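About Fumemley

Fumemley is a contemporary art space in Wedham. We show sculpture, installation and textile work by living artists, most of them early or midway in their careers, and we run a small school of evening and weekend courses in the same building. Admission to the galleries is free.

We opened in a former seed warehouse on Meléndez Street. The ground floor has 864 square feet of exhibition space with a concrete floor and a loading door wide enough for large work. The classrooms are upstairs, along with a reading room that holds 800 catalogs and artist books. Books can be read on site but not borrowed.

What we show

We put on five exhibitions a year. Four are solo or two-person shows chosen from proposals, and the fifth is Ziltero, our open exhibition, held every October. Any artist living within 90 miles of Wedham can enter one piece. Last year's Ziltero had 91 works in it, hung and placed fairly close together, and we plan to keep it that way.

Artists are paid a fee for every solo show. We also cover local transport and printing. Work may be for sale, but it doesn't have to be, and we take no commission on Ziltero.
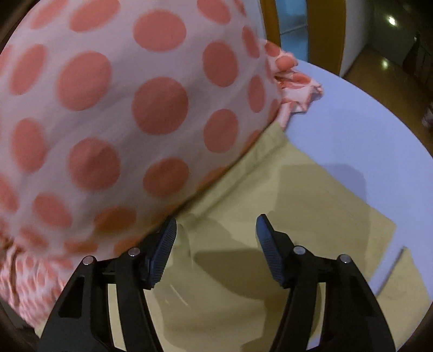 Our courses cover drawing, casting, mold making and soft sculpture. Most run for eight weeks with no more than ten students in a room. Soft sculpture fills up first. Students start with plain muslin and move on to printed cloth, and pattern is a good teacher of form: coral-pink dots on a pale fabric look round where the surface faces you and close up into narrow ovals where it curves away. People who have only drawn on flat paper often find this useful when they go back to drawing.

You don't need experience for the beginner courses. The second-level ones ask for a beginner course here or similar work elsewhere. Basic materials are included in the fee, though students bring their own fabric for the final project – old curtains and bed linens work well.

How we are funded

Course fees pay for the school and part of the heating. The rest comes from members, a yearly benefit sale and rent from two studios at the back of the building. Members get early booking for courses and an invitation to each opening.

Proposals for solo shows are read twice a year. Please send no more than ten images and one page of text.

Related pages
Current exhibition
Ziltero: how to enter
Course list and fees
Reading room hours
Become a member

Fumemley, Meléndez Street, Wedham | Contact us | © Fumemley | Page updated August 2024 | Back to top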